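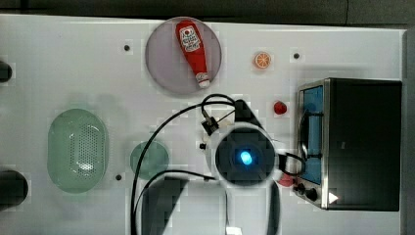
Automatisierung am Arbeitsplatz, Sitzung 4: Tischarbeit in der Küche

Stichworte zur Vorlesung, ersetzt nicht das Mitschreiben. Literatur wie immer im Kursordner.

1. Worum es heute geht

Letztes Mal Lager und Fördertechnik, also große Anlagen, Zaun drumherum, Mensch draußen. Heute das Gegenteil: kleiner Arm am Tisch, Teller, Sieb, Flasche, Ofen in Reichweite. Arbeitsplatz wird geteilt. Leitfrage: Was bleibt vom Beruf übrig, wenn einzelne Handgriffe weggehen, und wer entscheidet welche?

2. Begriffe (prüfungsrelevant)

Tätigkeit / Aufgabe / Handgriff. Bitte sauber trennen! Eine Tätigkeit (Frühstück vorbereiten) besteht aus Aufgaben (Teller richten), die wieder aus Handgriffen (greifen, ablegen, drehen). Automatisiert wird fast immer auf der untersten Ebene. In der Zeitung steht dann die oberste.

Restarbeit: alles, was liegen bleibt, weil es sich technisch nicht lohnt. Nachlegen, abwischen, Störung quittieren. Taucht in keiner Stellenbeschreibung auf.

Griffsicht: Kamera sitzt am Handgelenk des Arms, sieht also, was vor dem Greifer liegt, und wandert mit. Vorteil nah dran. Nachteil: was daneben passiert, fehlt, ausser es gibt eine zweite Kamera von oben.

3. Warum Küche schwierig ist

Durchsichtige Sachen. Getönter Teller auf weißer Platte, Sieb in hellem Mintgrün: wenig Kontrast, Kanten schwer zu finden. Eine rote Ketchupflasche ist dagegen dankbar. Nur liegt sie quer auf dem Teller, d.h. erst Flasche weg, dann Teller. Reihenfolge ist hier die eigentliche Aufgabe.

Kleines Zeug. Orangenscheibe flach auf dem Tisch: von oben gut zu sehen, aber wo fasst man an? Mensch schiebt sie an die Tischkante oder nimmt den Fingernagel. Parallelgreifer hat beides nicht so ohne weiteres.

Verdeckung. Der Arm verdeckt, was er greifen soll, dazu Kabel und Schatten. Wer daneben steht, lehnt sich einfach zur Seite.

4. Fallbeispiel Clineck

Clineck betreibt Betriebskantinen. Im Mai Start eines Versuchs mit Technik von Dremeck, begleitet von Astedex (Arbeitsorganisation). 2 Arme, ein Standort, nur Vorbereitung, keine Ausgabe. In der ersten Auswertung 3725 Greifversuche, davon 444 mit Eingriff durch Personal.

Rechnen Sie selbst: knapp 12 Prozent. Klingt wenig. Für die Kollegin daneben heißt es aber: sie kann nicht weg. Wer bei jedem achten bis neunten Griff gebraucht wird, hat keine zweite Aufgabe, sondern eine Aufsicht mit Unterbrechungen.

Was sich laut Interviews geändert hat:
Tempo gibt der Arm vor, nicht mehr die Schicht
weniger Heben und Bücken (durchweg positiv genannt)
weniger Gespräche am Tisch
Tisch muß aufgeräumt sein, feste Plätze für alles
neue Zuständigkeit "Störung", ohne Zulage

Zum vorletzten Punkt: der Mensch passt sich der Maschine an, lange bevor sie sich ihm anpasst. Dazu Bhatia, Projektbericht, Kap. 2, bitte bis nächstes Mal lesen.

5. Qualifikation

Zwei Lesarten, beide im Material belegt. Aufwertung: Einrichten, Vormachen, Fehler beurteilen. Abwertung: Zuschauen, Knopf drücken, nachräumen. Hängt weniger am Gerät als am Zuschnitt der Stelle. Clineck hat erst das eine versucht, dann aus Zeitgründen das andere.

Mitbestimmung: Kamera am Arm filmt evtl. auch Hände. Wer darf das sehen, wie lange gespeichert? Frage gehört vor die Einführung, kam bei Clineck erst danach auf den Tisch.

6. Aufgabe bis zur nächsten Sitzng

Nehmen Sie eine Arbeit, die Sie selbst schon gemacht haben (Nebenjob reicht). Zerlegen in Handgriffe, eine Seite. Markieren: was könnte ein Arm übernehmen, was wäre Restarbeit, wer macht die? Abgabe im Kursordner, nicht per Mail.

Offen geblieben: Haftung bei Bruch. Holen wir in Sitzung 5 nach.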